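Desk Amnesty

The Tandley floor's makeup swap is back, and Paweena Chuensuk has once again volunteered her own collection as the warning. Her rule is simple: lay everything out on the desk, compacts in front, tubes and pencils in a line, brushes at the end. Then explain to a colleague why you need all of it. Last November she got through 14 items before Sang-wook Yeon asked what a second brow pencil was for. He has not been invited back.

Bring anything clean, closed and still in date. Lipsticks that have met lips stay home.

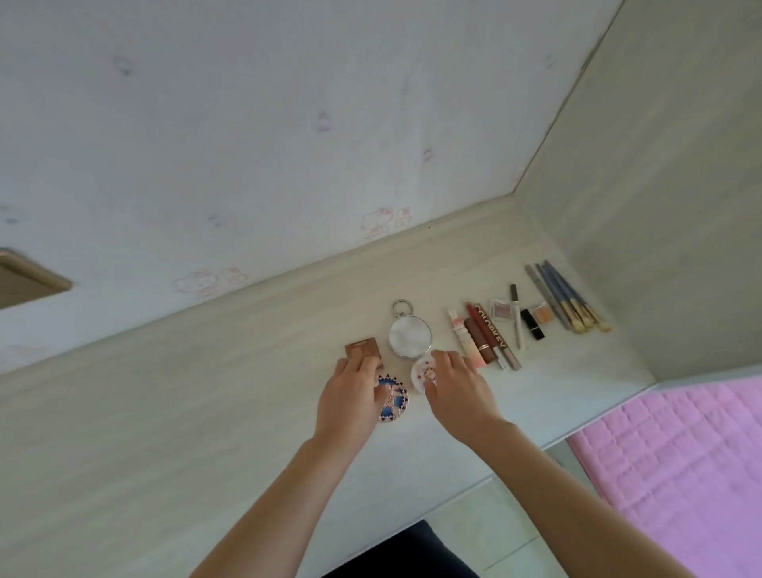

Lost Mugs

Two more have left the Visden kitchen. One says Renaud on the side and is missed. The other is not, but please return it anyway.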